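Belldale container library moves to Granard Street and adds trays

The Belldale container library has a new home. The lending service, which lets residents borrow plastic food containers for potlucks, leftovers and bulk shopping, reopened Monday in the former Durnow shoe store on Granard Street after 12 weeks in storage.

The library started in a hallway of the Ghoneim Building two years ago with a single metal cabinet. It now has 545 pieces in its catalog, most of them plastic, along with a smaller number of glass dishes that came in as donations. Members checked out 3,866 pieces last year, according to the library's own log. Borrowing is free for anyone with a Belldale address, and the loan period is 18 days.

Tarek Qudah, who manages the service, said the old spot had run out of room well before the lease on the Ghoneim Building ended.

"We were stacking things in the stairwell," Qudah said. "The fire inspector was polite, but he was clear. And people had to stand in the hall to look through the bins, so if three of them showed up at once, no one else could get to the elevator."

The new space has a front room for pickup and return, a back room with two sinks, and a workroom in between where pieces are checked and sorted before they go back on the shelves. The front windows still have the Durnow lettering on the glass. Qudah said the landlord has asked that it stay until the building's outside is repainted.
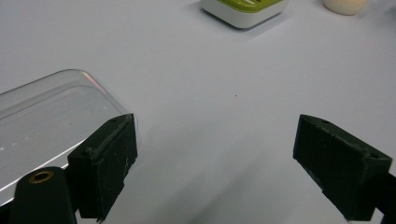 Plastic containers remain the most borrowed part of the collection. They go out mostly on Thursdays and Fridays and come back early the next week, and the medium size is almost always the first to run out. The library keeps several kinds, but the clear ones with rounded corners and a raised rim are what most members ask for by now. Qudah said people like being able to tell what is in them without opening anything. Deep tubs with colored sides get passed over even when nothing else is left, and the library has stopped accepting them as donations unless they come with a lid that fits.

Lids have been the main headache from the start. During the move the staff laid out the full stock on the floor of the new front room and matched each lid to a base. Anything that did not have a partner went into a box near the door. Members who think they may have a Belldale lid at home are asked to bring it in. There is no late fee and no questions are asked at the counter.

"I had four of them in my own kitchen," Qudah said. "I run the place and I had four."

Each base and lid pair now gets the same number, written on a small label on the bottom. Labels used to go on the side, where they came off in the dishwasher. The new ones are supposed to hold up longer, although the library has only been using them since May and some have started to lift at the corners. Members who notice a loose label should press it down if they can and mention it at the counter when they return the piece.

How checking works

Returned pieces go through the sinks first and then dry on racks in the back room. After that they move to the workroom, where every container is set on a table and looked over for cracks, warped rims and cloudy plastic. A piece with a crack in the base is pulled and recycled. One with scratches on the inside goes into a separate group that is lent out for dry goods, craft supplies and hardware, and those carry a blue dot next to the number.

The workroom tables get a sheet of plain white paper before sorting starts. Qudah said small chips in clear plastic are much easier to find that way, and the paper gets folded up and thrown out with the crumbs at the end of a shift. It comes on a wide roll from a packaging supplier, and one sheet is large enough to leave just a strip of the wooden tabletop showing.

Small parts are handled on the same tables. Gaskets, clips and vent plugs come off a container for washing and have to be matched up again before it can be shelved. The library used to keep them in soup bowls, which tipped. It has switched to shallow rectangular trays, and the light green ones with a white rim have worked out well enough that members started asking whether they could borrow those too.

As of this week, they can. The trays are listed in the catalog under serving pieces. They have no lids and are not meant for hot food. Qudah suggests them for cookies, cut fruit, or keeping the parts together while taking something apart at home. 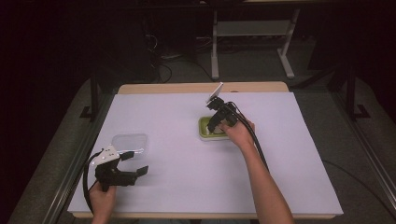 Hours and pickup

The Granard Street location is open Monday and Thursday from 3 p.m. to 7 p.m. and Saturday from 9 a.m. to 1 p.m. Those are longer hours than the library kept in the Ghoneim Building, where it had to close whenever the front desk did.

Reservations can be made online or by phone up to two weeks ahead. Walk-ins are welcome, but groups that need more than 10 pieces are asked to reserve, particularly before holidays. Last November the library ran out of everything except bread boxes on the Tuesday before Thanksgiving. Qudah is hoping to spread out demand this year by opening holiday reservations earlier.

Returns can be made any time the library is open. There is also a return bin inside the side entrance, which is unlocked until 9 p.m. on weekdays. Containers left in the bin should be empty and rinsed. They do not have to be fully washed, and they should not be taped shut. Glass should be handed over at the counter and never put in the bin.

Parking is available in the lot behind the building. The entrance is on the alley side, past the dry cleaner. Street parking on Granard is limited to 30 minutes, which Qudah said is plenty of time for a pickup if the order has been reserved.

What can be donated

The library is taking donations again after a pause during the move. It is looking for clear plastic containers in small and medium sizes, with lids, and for flat rectangular trays in any color. Glass baking dishes are accepted if they have no chips. It cannot use takeout tubs, water bottles, travel mugs or anything with a cracked lid.

Donors should drop items at the counter during open hours. Several bags were left outside the new door before the reopening, and rain got into most of them. Everything had to be washed twice, and one bag held a waffle iron, which is still in the back room for whoever wants to claim it.

Members joining for the first time need to show something with a Belldale address, such as a utility bill or a piece of mail. Sign-up takes a few minutes at the counter. Existing members do not need to do anything, and cards from the old location still work.

The move was paid for with a city small-projects grant and money left over from last spring's rummage sale. The library pays reduced rent for the first year, with the amount to be reviewed next summer. Qudah said the service has enough in its budget to cover the full rent after that if membership stays where it is, though it would mean putting off a second drying rack.

Not every longtime member is pleased with the change. The Ghoneim Building was on the bus line, and Granard Street is a five-block walk from the nearest stop. Qudah said he has heard from several older residents who used to come in on their way home from appointments. For now, a small pickup shelf will be kept in the Ghoneim Building lobby for reserved orders of up to three pieces. Orders are brought over on Thursday mornings and held through the weekend. Returns cannot be left there.

An open house is planned for the second Saturday the new location is in operation, from 10 a.m. to noon. Visitors can see the sorting tables, look through the box of unmatched lids and sign up for a card. Coffee will be served, and people are welcome to bring baked goods. The library will supply the trays.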